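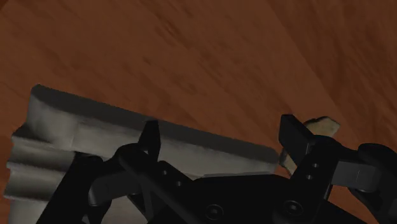

3 min read

Getting a tabletop robot arm to pick up a tray without jamming

I love this job! A gray tray with thick walls, a cluttered wooden table, one arm, two black fingers. It looks like the easiest pick in the world, and in our Turnidcombe practice setup (all on screen, thank goodness) it went wrong 16 times before Ginette Leblanc and I got to the bottom of it. The arm came down, leaned on the rim, hit its force limit and locked up. Same fault, every run.

The trouble was height. We had typed in the tray's floor as the target and forgotten how much the walls stick up, so the fingers were being told to go straight through the rim. On a real table that's a cracked tray or a bent fingertip, so it's worth sorting out before you go near real hardware.

What we'd do now, in this order:

Clear the fault properly
Hit stop first, then read the message before you reset anything. Back the arm straight up a few inches. Don't swing it sideways – a fingertip hooked inside the wall will take the tray along for the ride.

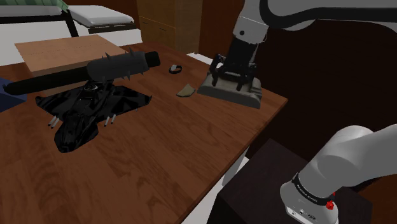

Once it's up, run the same move again at a crawl with your hand on the stop button. We use 3 percent speed and it's wonderfully dull to watch. If the fingers touch anything on the way down, stop there and write down the height.

Pick a wall and stick with it
One finger inside, one outside, and pinch a single side. Trying to span the whole tray was our other mistake, and Ginette spotted it before I did. Uneven walls are fine as long as the fingers open well past the thickest bit.
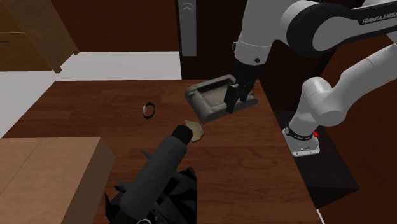
Move the small stuff
Little things close to a corner get nudged under the tray, and then it sits crooked and your heights are off again. Shift watches, chips and scraps a good hand's width away. Long round things can roll, so give those even more room.

Keep hands out until it's parked
On a real arm, a locked joint can let go when you reset. Wait until it's back at its rest position, then reach in. Iason Antoniadis has this taped above his bench in red marker, and I've copied him.

Next up is the same tray with something in it, and I can't wait.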